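Latden opens its secondhand lab supply swap in Clekside this August

Hi, I'm Po-yen Chang, and I get to tell you some news I've been sitting on for months. Latden is opening a swap shop for small labs, school science rooms and anybody who brews, ferments or tests things at home. Doors open in August at 10 a.m., at our place in Clekside!
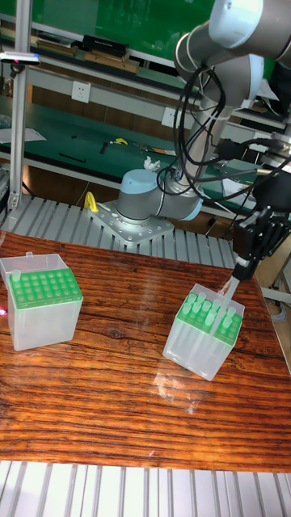

The idea came from my own closet. I used to run water tests for a gardening club, and I kept buying supplies by the case when I needed a handful (I still have filter paper I'll never use up). So we teamed up with Kutis, who handle the sorting, and Pascu, who do the pickups, and we're taking clean, unused supplies from anyone who has too many.

Membership is $10 a year, and that gets you 3 visits a month. Teachers come in free. You bring what you can spare, you take what you need, and if you have nothing to bring, come anyway – we'd love to see the shelves go down as well as up. 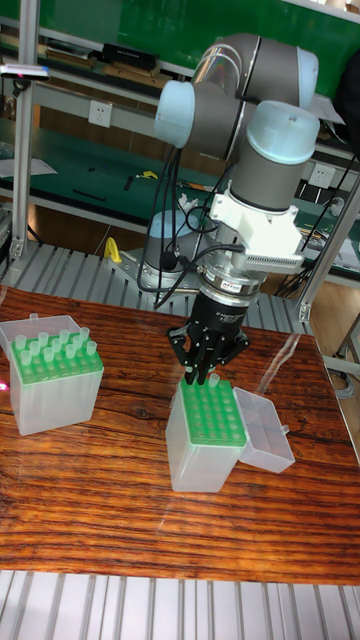 Donations are open already, and we're easy to please. Sealed packs are best, but we'll look at most things if they're clean and you can tell us where they've been. A pipette tip box like the translucent one on the wooden tabletop is just the sort of thing we're after, and so are beakers, racks and labels. Please keep chemicals at home, though! We can't take those, even unopened.

Drop-off is at the side door until 5 p.m. Ring the bell and give us a minute, the stairs are long.

Press contact: Po-yen Chang, Latden, Clekside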